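Unit 4: What Happens to Old Equipment
Course handout, Materials and Waste in the Local Economy
Marville Evening College

Read this before the May session. The reading questions from Unit 3 are still due, and you can hand them in at the same time.

4.1 Three words that get mixed up

Reuse means an item goes on doing the job it was made for, with a new owner or in a new place. A typewriter sold at a yard sale and typed on the next week has been reused.

Recovery means taking parts out of an item so the parts can go on working. The item itself is finished. A washing machine motor that ends up in another washing machine has been recovered.

Recycling means the item is broken down to material. Steel goes back to a steel mill, copper to a smelter, some plastics to a pellet plant. The shape of the thing is lost and so is most of the work that went into making it.

Local reports often put all three under "recycled." When you read a figure in a report, find out which of the three it covers. The Etileck district report we used in Unit 2 counts reuse and recovery together and leaves recycling in a separate table, so its numbers can't be set next to the Marville numbers without some work.

4.2 Where the value sits

A ton of mixed scrap has a price. A ton of sorted scrap has a higher one. The difference has to pay for the sorting, and in many cases it doesn't. This is the main point of the unit and it will come up on the written assignment.

Labor is the largest cost in most small yards. Opening a case, finding the screws, pulling cables and setting parts in the right bin takes minutes, and each minute is paid for. A yard owner has to decide how far to go with each item. The usual stopping points are:

Whole item sold as is
Cover off, large parts out, rest to scrap
Full strip to bare metal and boards
Straight to the shredder

Desktop computers often fall at the second or third point. Laptops are harder, with more glue and smaller screws, and many yards send them on without opening them once the battery is out.

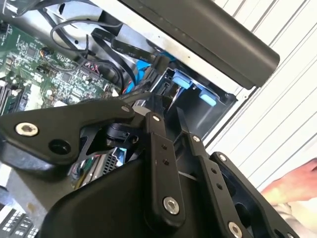
Prices move. In a month when copper is high, a yard will strip cable that it would have thrown in with mixed scrap the month before. The same building, the same people and the same pile of goods can give very different recovery rates in two different years. Be careful with any argument that treats a recovery rate as a measure of how hard people are trying.

4.3 Case: the Sopacua yard

The Sopacua yard opened in 1963 as a buyer of farm iron. Plows, fencing, tanks and tractor parts made up nearly all of its trade for its first two decades. Henok Yilma, who ran the scale house, kept daybooks that are now in the college library (ask at the desk, they don't circulate). The daybooks list weight in, price paid and a short note on what came through the gate.

Household goods start to show up in the notes slowly. At first they are stoves and water heaters. Office machines come later, usually in lots from one seller. One entry lists 162 typewriters and adding machines from a school office clearance, bought by weight. The note beside it says "5 kept back," which we take to mean they were sold as working machines. The rest went as scrap.

Three things to look for in the daybook pages copied for you:

The price per pound given for mixed goods compared with clean iron
The words used for items kept back — these change over the years
Gaps of several days, which usually match the harvest

The copied set runs to 67 pages. You don't need all of them. Pick a run of ten and stay with it.

4.4 Storage as a hidden stage

Most old equipment isn't thrown away when it stops being used. It goes into a closet, a basement or the back of an office first, and it may stay there for years. While it sits, its value as a working item falls. Its value as metal stays close to what it was. By the time it reaches a yard, reuse is often off the table even when the item would still switch on.

Household surveys are weak on this stage. People forget what they have. Business inventories are better, but they drop an item once it is written off, which may be long before it leaves the building.

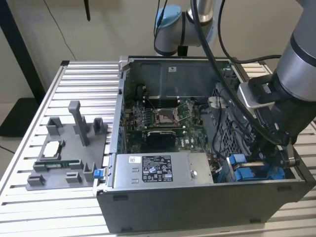
Handout text: Aslı Tatlı
Section 4.3 with Nahom Fikre

4.5 Who collects

There are three common setups in towns of our size.

Town drop-off. The town runs a site and pays a hauler. Costs are public and easy to find. Sorting is light.

Private yard. The yard pays for metal by weight and may charge for items that cost money to handle, such as picture tubes. Records are private, so the Sopacua daybooks are unusual.

Take-back through a seller. The store accepts an old item when a new one is bought. Cultus, the appliance store on the Etileck road, works this way. Its figures cover only what its own customers bring in.

A single refrigerator can pass through all three — and be counted three times.

4.6 Written assignment

Write two to three pages on one of the following.

Choose an item in your home or workplace that is no longer used. Trace the likely paths it could take and say which of the three terms in 4.1 fits each path.

Using ten pages of the daybooks, describe what the yard kept back and what it sold by weight. Suggest a reason for one change you find.

Compare the Marville and Etileck reports on one type of goods. State what each one counts.

Toon Groen reads the drafts and Desta Gidey grades the final copies. Put your name on every page. Drafts go in the tray outside the office.

Unit 5 covers glass and paper.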